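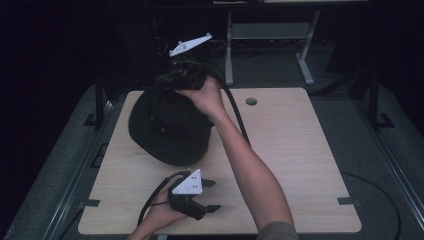 February, notebook, started 2 pm with a cup of tea going cold beside me

Caps again today. I said last time that I'd write up the hat work properly instead of leaving it on the backs of envelopes, so this is me keeping my word, and Declan can stop asking.

For anyone picking this up later: we are trying to settle on a way of shaping and folding baseball caps so they can go into a flat box and come out the other end still looking like something you'd put on your head. Trundero want the slim box. Redine, who make the caps, would much prefer the tall one, as anybody would who has spent money getting a crown to stand up nicely. We are in the middle, with a table and a pile of hats.

I used the black one for most of the afternoon. It isn't the easiest to look at, being so dark and matt that you lose the creases unless you tip your head about, but against the pale tabletop you do at least get a good clear outline of the brim. Crown up to begin with, brim towards me and off to the left. I tried starting with it crown down last week and it rocked about like a little boat, so that's abandoned and I shan't be going back to it.

The first job is the push on the crown. I've been going in from above, near enough in the middle, pressing down until the top gives and then holding it for a bit. Too far forward and the front panels fold over the sweatband in a lump, and you have a lump for ever after. Too far back and the fastening gets in the way. There is a spot just behind the button where it all goes down quite sweetly, and I've found it often enough now that I can get there without hunting. Darragh puts a dab of chalk on his caps to mark it, and he's welcome to, but it takes an age to brush out and I think he ends up pushing at the chalk and forgetting to look at the hat.

Second job is the tuck, where the back half goes forward inside the front half so the whole thing nests like a bowl in a bowl. It wants one side held still while the other does the moving. I had been chasing the cap across the tabletop every time I tucked it, and got rather cross about it, until Declan wandered past and suggested I hold the brim at the left and stop trying to be clever. So I did, and the next 20 went through without one of them ending up on the carpet. Thank you, Declan. I've written it down so you can show people.

Timings. I'm at 25 seconds from cap down to cap nested when things go well. Things don't always go well. The soft unstructured caps are quicker, and they hardly care what you do to them, but they also spring open again as soon as you turn your back, so I'm not sure it's a real saving. The stiffer ones take longer over the push and then stay put. If it were up to me I'd send all the stiff ones in the slim box and let the floppy ones travel loose in a bag, but I know what Trundero will say about having two sorts of packaging, and I can hear the voice they'll say it in.

Brims are still a worry. We've promised not to flatten them. A brim that has been curved in the factory wants to stay curved, and if it's packed under any weight it comes out with a kink a thumb's width from the edge. Two of the caps from the Aidoo order came back like that and I've kept them on the shelf by the window as a warning. I had a go at steaming one over the kettle at lunch. It improved the brim a little and did the kettle no good whatever, and Darragh has asked me to put a note here that the kettle is for tea. Noted.

Table. I'm fond of this table, I must say. The pale top is kind to the eyes on a grey afternoon and the caps slide on it just enough. Small grumble: the notches at the corners catch a strap if you let the cap drift out that far, and the round hole up at the top right has eaten a pencil. If somebody has a rubber bung of the right size I'd be grateful. I did think about putting felt down over the lot, but we tried that for the Nollilura bonnets and it picked up every bit of fluff in the building and handed it on to the hats, and you have never seen such a lot of fluffy bonnets.

4.15 pm. Had a break, did the stiff navy ones. Same push, same tuck, held the brim as before. They want a slower push than the black, with a little pause halfway down, or the front panel goes with a pop and leaves a dimple. You can get the dimple out from inside with a knuckle. I'd still sooner not put it there.

Also tried nesting them in stacks, each tucked cap inside the next one. Three sit nicely. At four the bottom brim starts to lift, and by five the whole thing leans over. I'd like to see whether turning every other one round the opposite way helps, though I suspect it will just make a fatter stack that leans in two directions.

Stock, as I was asked: 851 caps still to come through in this lot, mixed sorts, in the cartons by the door. Please would whoever is opening them take the tissue out of the crowns and put it in the blue sack. It's perfectly good tissue and I've been using it to fill the slim boxes.

To do:

Try the push on a child's size. The crown is shallower and I expect the spot moves forward.

Leave a dozen nested overnight with a book on top and look at the brims in the morning. The heavy catalogue would do nicely, if Declan has finished pressing his labels under it.

Ask Redine if the sweatband stitching can stand being folded more than once. I've been reusing the same black cap for hours and it's still in decent heart, but I wouldn't want to sell it to anyone.

Bung for the hole. Pencil, if anyone can get at it.

Darragh's chalk to go back in his own drawer please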